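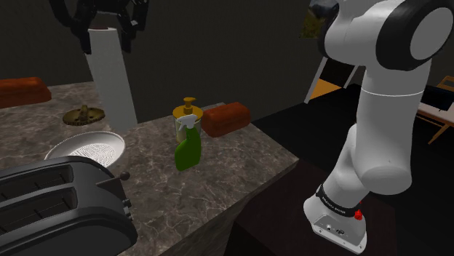
Home Talks Workshops Archive Contact

Search the archive Enter keyword

Lettering Like You Mean It: Balloons, Captions and Sound in Comics
Speaker notes, 2024-04-05

OPENING

Hello, thank you, find a seat. Wait for the door to close.

I letter comics. I've been at it for 14 years, and I still get a silly thrill when I open a folder of fresh pages with no words on them. All those mouths open and nothing coming out! Tonight I want you to go home and look at one page of a comic you love, and read only the balloons.

Quick hands up: who draws? Who writes? Anyone letter their own pages? (If plenty of hands, skip the part on what a letterer does and go straight to balloons.)

WHAT A LETTERER DOES

I get a script and finished art, sometimes only pencils. I place every balloon, caption and sound effect. On Hunska, the series I did with Leandro Arancibia, that came to 657 pages over the full run. Leandro writes long. I love him and he writes long. He once gave me a panel with five speakers in a stairwell, and the person who had to talk first was standing on the far right.

Tell the stairwell story. Keep it short! We fixed it by letting the first balloon sit high on the left with a long tail going over everybody's heads. Viorica Yordanov, who drew the book, hated the tail for a day, then started leaving me room for them.

BALLOONS

Slide: the three-balloon panel, bad version first. Let them read it. Pause. Ask who they thought spoke second.

Now the good version. Same words, same art, one balloon moved up a little.

We read top before left, mostly. If two balloons are level, left wins. If the right one is clearly higher, it wins. The trouble starts with "slightly higher," and I see that on so many first pages.

Tails point at the mouth. They don't have to touch it. Stop a bit more than halfway and let the eye finish the trip. A tail aimed at somebody's elbow makes the elbow talk.

Air inside the balloon: I like the space of one capital letter all around. Shape the text like a lozenge, wide in the middle. Read the line breaks aloud. Do the demo with "I never said I / loved you" and "I never said / I loved you." People laugh at this one, give them time.

The barred I. In an all-caps font, the I with the little crossbars is for the word "I" and for things like "I'm." Inside other words, use the plain stroke. Once you know this you'll see it broken everywhere, sorry in advance.

CAPTIONS

Go faster here if the clock is past the halfway mark.

Color is a promise. In Dervishi, the mother's captions are pale green on page one and so they're pale green at the end, even the one she speaks after she's gone. Kosmas Triantafyllou colored that book and picked the green out of her kitchen tiles. I didn't notice until the book was printed, and I teared up on a bus.

SOUND EFFECTS

My favorite part, watch the time!

Draw them by hand if you can, even badly. A font gives you the same O twice in BOOM, and the ear hears it as flat. Show the door slam from Virkasia: the letters lean into the hinge side and the M gets squashed by the panel border. Jasmina Matić drew that one straight onto the page before I ever saw it, and I wouldn't touch it for anything.

Also, leave some sounds out. The rain chapter has no lettering for rain at all. Flip through the slides slowly and don't talk over them.

EXERCISE

Hand out the blank page and the script. Pairs. They get 900 characters of dialogue, too much for the page on purpose, and they have to decide what to cut and who to ask before cutting it. (Ask the writer. Always ask the writer.)

Walk around. Look for crossed tails. Praise the weird ones.

QUESTIONS

Likely ones: which software (whatever you already own), what rates (say my honest number if asked), do I fix typos (I flag them, then I fix them once somebody says yes).

If it's quiet, ask Velimir Kovačević to talk about lettering in two languages. He's in the front row and he has great stories about German words and small balloons.

Put the Mornimard reading list back on the screen while people pack up. Collect the blue pencils.

We use cookies to remember your settings and see which pages get read. Accept Decline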